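Associação Carach > Documentos > Atas > Sala de jogos

Última atualização: novembro

Ata da reunião sobre a sala de jogos e a arrumação do material

Presentes: Catarina Abreu (presidiu), Simão Bragança (redigiu, por ter sido o último a sentar-se), mais cinco sócios que assinaram a folha e dois que beberam café e não assinaram.

A reunião começou às 18h14. Estava marcada para as 18h, hora que a presidente voltou a classificar como "a sério".

1. Aprovação da ata anterior

Aprovada com uma correção: onde se lia "o armário foi reparado" passa a ler-se "o armário foi fechado". O sócio que fez a reparação pediu que ficasse registado o seu desagrado. Fica.

2. Estado do armário

O armário do corredor continua a abrir para o lado errado. Recebeu-se um orçamento da Plutley para substituir as duas portas, no valor de 1.222 euros, sem montagem. Seguiu-se um silêncio que o redator não cronometrou. Catarina Abreu propôs pedir segundo orçamento à Aerts e, entretanto, tirar do armário tudo o que se usa mais de uma vez por mês. Aprovado por maioria, com uma abstenção do sócio já mencionado no ponto 1.

3. Bolas, cestos e caixas

Foi o ponto mais longo da noite, o que diz alguma coisa sobre a associação. Simão Bragança lembrou que na última reunião se decidiu "arrumar as bolas" e que ninguém escreveu onde. Desde então formaram-se duas correntes: a do cesto e a da caixa de plástico.

A corrente do cesto argumenta que o arame deixa ver o que está lá dentro, e que assim se evita o método atual, que é despejar tudo no chão e perguntar alto. A corrente da caixa responde que o cesto também deixa ver a desarrumação. Catarina Abreu observou que as duas correntes têm praticado uma terceira via, a de deixar as coisas em cima da mesa, e que essa dispensa votação por já estar em vigor.

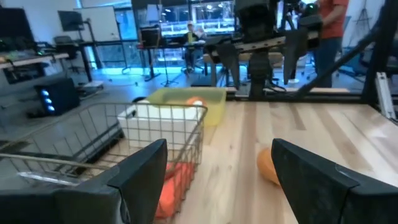
3.1. O que ficou decidido sobre as bolas

As bolas cor de laranja vão todas para a caixa verde-amarelada, incluindo a que anda pela mesa. O cesto de metal fica para as coisas moles. A caixa branca sai do cesto e passa para a prateleira de baixo, depois de alguém a abrir e dizer à assembleia o que contém. Ofereceram-se zero pessoas; foi designado Simão Bragança.

Houve uma proposta para pôr etiquetas. Foi lembrado que o rolo de etiquetas está guardado no armário do ponto 2 - a proposta transita para a próxima reunião.

3.2. Mesa

Pediu-se que a mesa de madeira clara não sirva de depósito entre sessões. Um sócio perguntou se uma bola sozinha conta como depósito. Após discussão, conta.

A limpeza do tampo passa a fazer-se com pano húmido e o sabão da Clinora que está debaixo do lava-loiça. Não se usa o frasco do lado, que não tem rótulo e cheira a verniz.

4. Horário da sala

A sala fecha às 21h. Quem sair em último lugar apaga a luz do corredor, além da outra. O grupo das crianças pediu para começar às 17h e levou a tarde toda que pedia, com a condição de deixar a caixa das bolas no sítio decidido em 3.1. O redator desejou boa sorte e pediu que isso não constasse. A presidente mandou que constasse.

5. Outros assuntos

a) As chaves. Há 14 cópias registadas e 9 pessoas que admitem ter uma. As 5 que faltam devem aparecer até à próxima reunião, de preferência pela mão de quem as levou.

b) O café. Subiu de preço na máquina. Foi apresentado um protesto oral, com gestos.

c) A cadeira que range. Ninguém a quer deitar fora e ninguém se quer sentar nela. Vai para o corredor.

Tarefas

Catarina Abreu - pedir orçamento à Aerts; escrever ao grupo das crianças.
Simão Bragança - caixa branca; lista das chaves; passar esta ata a limpo.
Todos - bolas na caixa.

A reunião terminou às 20h05, com a arrumação da mesa adiada para depois do café.

Documentos recentes
Ata anterior (versão corrigida)
Orçamento Plutley - portas do armário
Regras de utilização da sala
Registo de chaves
Contas do bar, novembro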